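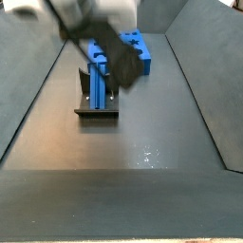
Renting out your first place - notes for the Trilbridge landlords' evening

Start with the Estell duplex. Say up front that I got this one wrong! I bought it in September, painted it myself (badly, the hall took three coats), and listed it at a rent I basically picked out of the air. It sat empty for 12 weeks.

Slide 2. What I should have done first: walk the street. I looked at listings online and never once drove over to see what the neighbors were charging. Two doors down, same layout, was going for 900 a month with parking. I was asking more, and my driveway belonged to the other half.

Ask the room - who here has set a rent without seeing a single other unit? Wait for hands. Don't rush this, people are shy at first.

Slide 3. Listings. My first ad was one long paragraph about the crown molding. The second one led with the pet rule, the laundry hookups and the bus line into Jondano, and I got nearly 80 messages, most of them in the first weekend. Read both ads out loud if there's time (skip the bit about the "sun-drenched" pantry, it got a groan last time and I lost my place).

Slide 4. Showings. I book them back to back on one afternoon now. Bring a tape measure, somebody always wants to know if the couch fits. Leave the lights on and the closet doors open.

Slide 5. Money stuff. Repairs in the first year came to 477 dollars, and nearly all of that was the water heater. Mention the separate account for deposits. Check your state's rules on how long you have to return them - I'm not a lawyer, say that twice.

Slide 6. Screening. Same application, same questions, same order for everybody. Keep the paperwork, even for the people you turn down. I use the plain form from the Atallah office, copies on the back table.

Questions. If the lawn-mowing thing comes up again, put it in the lease and move on. Hand back the clicker before I leave.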